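Last updated: 16 February 2025

Plavley bench, parts sorting

Finally got the blue bins going properly and I'm so pleased with them! Everything from the Hulme job used to live in one tray, and finding a capacitor meant tipping the lot out. Now each kind gets its own bin, with white foam to lie on where we had a piece that fit, and there's a slot at the end for a label – still to be written, my job for next week.

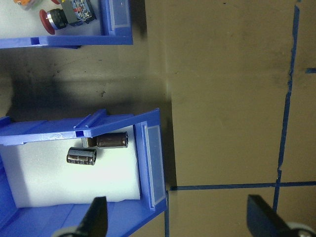
Stop button up top, the two electrolytics on foam.

The foam is a joy. Dark sleeves show up on it right away and the cans don't roll when you knock the bench. I want 8 more pieces cut the same way before the Flarkitz order comes in March (122 parts on the list, mostly caps, plus the 400 V ones we keep running out of).

Next to the bins I've been marking out squares with blue painter's tape, one square per job, so parts can be laid out before they go away.
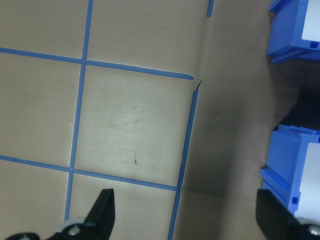
Tape is great for this because you can pull it up and shift a line when a square comes out too small. Mine aren't dead straight and I don't mind a bit. Want to try wider squares next – the Florkard boards need the room. Also to do: wipe down the bench, buy more tape, check the caps against the list.

Recent entries
Hulme job: what's left over
Foam cutting, second try
Flarkitz order list
Label slots and pens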